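Right, a thread about the robots at work, as half of you keep asking whether I've been replaced yet. (No. Still here, still eating everyone's biscuits.)

For anyone new: I'm at Tratmont. We pack spelling sets, the ones with the little letter cubes. There are 320 set layouts in the catalogue and for years we did every one of them by hand, off a printed sheet.

In July we're getting two arms on the packing side. Until then it's all simulation. Dinu is the program they run in, and it's got a pretend workshop with a table and letter cubes and an arm to shift them about.

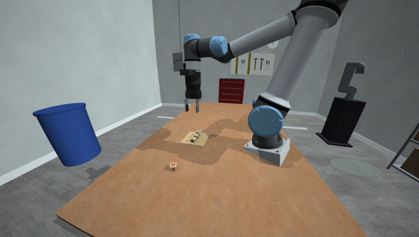
What I didn't expect was that they'd want us lot involved. I thought it'd be engineers in a side room. Instead every packer gets 20 minutes a shift on Dinu, writing down where the arm goes about things in a daft way.

And it does! We all pick up cubes by the sides without thinking. You try explaining that to a program. I've spent more time thinking about my own fingers this spring than in my whole life up to now.

The hard bit is two cubes close together. A person just nudges one over with a thumb. The arm has to have the room for its fingers planned out beforehand, so we've ended up arguing about gaps at tea break like it's the football.
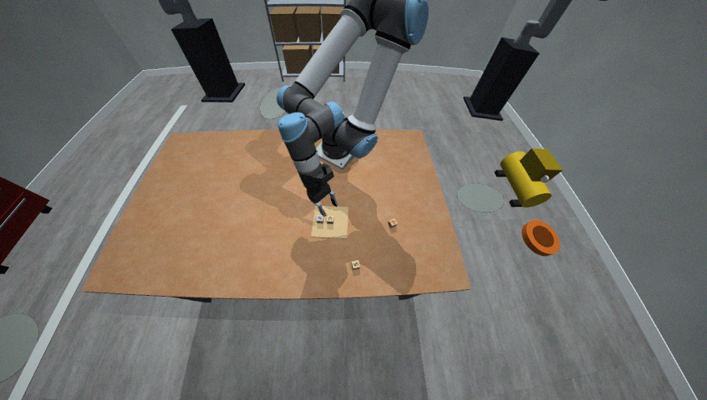

Dokia replied to say it's all very nice until the hours get cut, and has anyone put the promise in writing? Fair question. We've got a letter saying no job losses on packing for 2 years. After that, your guess is as good as mine.

What changes sooner is the work itself. Less packing, more checking and sorting out jams. Some people are dead keen. Some of the older hands liked the packing, liked the chat that went with it, and I don't think a training day makes up for that.

My wrists are thrilled though. I did 2,359 cubes in one shift once and couldn't open a jar for a week.

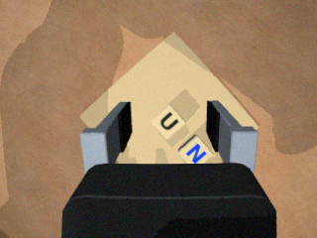 Pay's the other thing. If I'm watching an arm and fixing its mistakes, that's a different job from the one I signed up for, and I'd like it to say so on my payslip. We've asked. They're "looking at bands" – whatever that means.

The Lenik site is meant to be getting the same set-up after us, so if you're over there, ask for your screen time now and ask about the bands while you're at it. My messages are open. Off to put the tea on.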